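Spices. Finally. I've been putting this off since before we moved and it was April before I got round to it, so if you've emailed asking what happened to the cupboard series, sorry, this is it.

The problem was the drawer by the hob. Everything on its side, labels facing down, and me pulling out four jars to find one, usually with something already catching in the pan. Deividas said he'd found two open cuminns in there and a vanilla that had leaked into the corner. He wasn't wrong. He also wasn't offering to do it.

So — trays. I wanted something shallow that would let the jars stand up, and something I could lift out in one go and put on the table while cooking. Went to Leclerc first for the jars I was short of, then Valer for trays, where I stood about for ages because the nice ones were all too deep. You lose the short jars in a deep tray. The whole point is seeing them.

I do it by height now. Little extract bottles together, tall ones in the middle, squat ones at the front. Before that I tried alphabetical (lasted a weekend) and then by cuisine, which fell apart as soon as I had to decide where coriander lives. 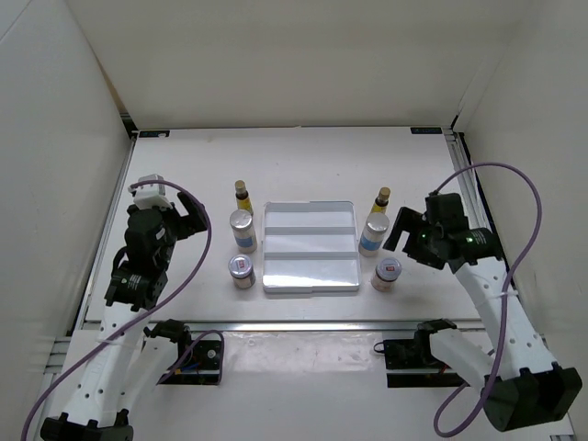
Do you need a tray with dividers, or will a plain one do?

A plain one will do if you fill it right up. Half full, the jars slide every time you move it, and then dividers are worth having. Two or three ridges are plenty, any more and you spend your life finding jars that fit the gaps.

Right, metal or plastic. Have gone back and forth. Plastic is lighter and wipes clean in a second, but turmeric stains it and then that's that, yellow forever. Metal doesn't mind turmeric. It's noisy though, jars going down on metal at six in the morning when somebody else is asleep is not popular in this house. I cut a bit of shelf liner for the bottom of one and that helped, must do the rest.

Four to a tray is my limit for the taller jars. I know you can squeeze in more, I've done it, and you end up unable to get your fingers down between them, so you tip one to get at another and over they go.
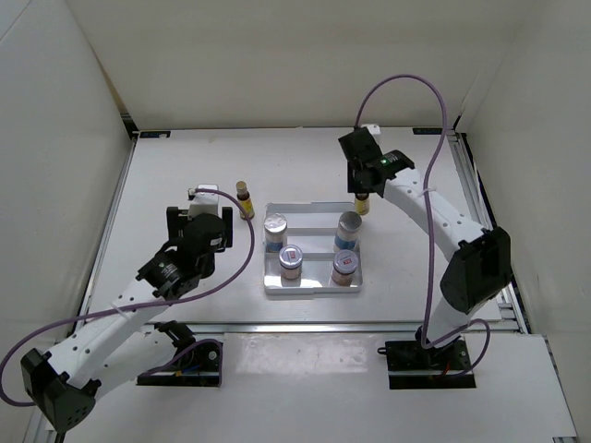 The shop assistant in Valer tried to sell me a tiered rack from Hakus instead. Very smart looking. But it's a fixed thing, it sits on the worktop, and our worktop is about the size of a tea towel. I did write the name down in case we ever get a proper kitchen.

Next bit, lids. Take them off, all of them, when you sort. Sounds fussy but I found one ground ginger that smelled of nothing whatsoever, and a paprika gone to a brick. Sniff test, fingers test, bin or keep. Anything with the seal still on I leave sealed and put at the back, and I write the month on the bottom in marker when I do open it. On the bottom because on the lid it gets swapped. Ask me how I know. Three lids on the wrong jars, and I'd been putting what I thought was cinnamon on my porridge.

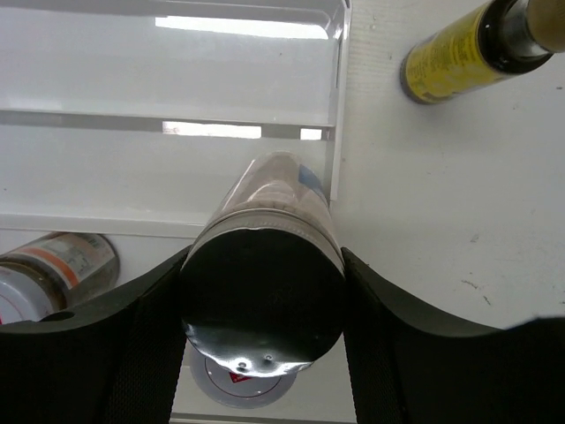

Refilling: I buy the big bags now for the ones we get through. Use a folded bit of baking paper as a funnel, not the plastic funnel, the plastic one clings and you get a cloud of chilli in your face. Fill to just below the shoulder so you can still get a teaspoon in. Whatever's left stays in its bag with a clip, in the tin on top of the fridge. And don't fill straight over a steaming pan, that's how the paprika brick happened.

Extracts I'd never really thought about, they just rolled around the drawer. They go upright at the end of the tray now, caps done up properly. I've got doubles of a couple because I never beleive I've got any in. If it's small and dark and at the back of a drawer it may as well not exist. Label facing you, that's the only rule.
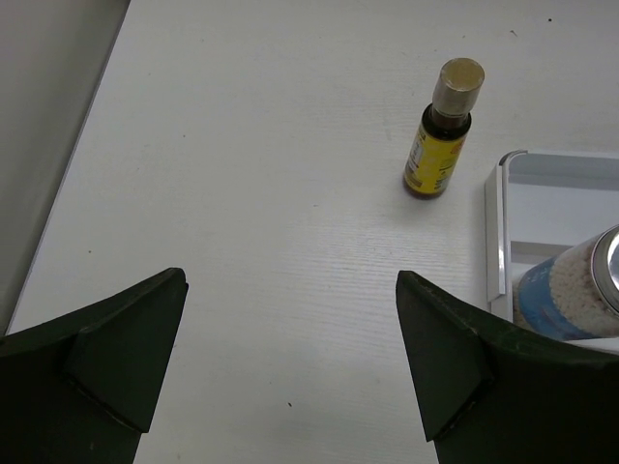 Small bottle, yellow label, standing upright.

Whole thing took me a morning, with a break to go and buy more shelf liner. Tea towels next, then the pan lids, which I'm dreading. If anyone has a way of storing pan lids that doesn't involve a Vosen rack screwed to the door (we rent) please say so in the comments, I'll try anything.

Contact | Copyright, all rights reserved | Back to top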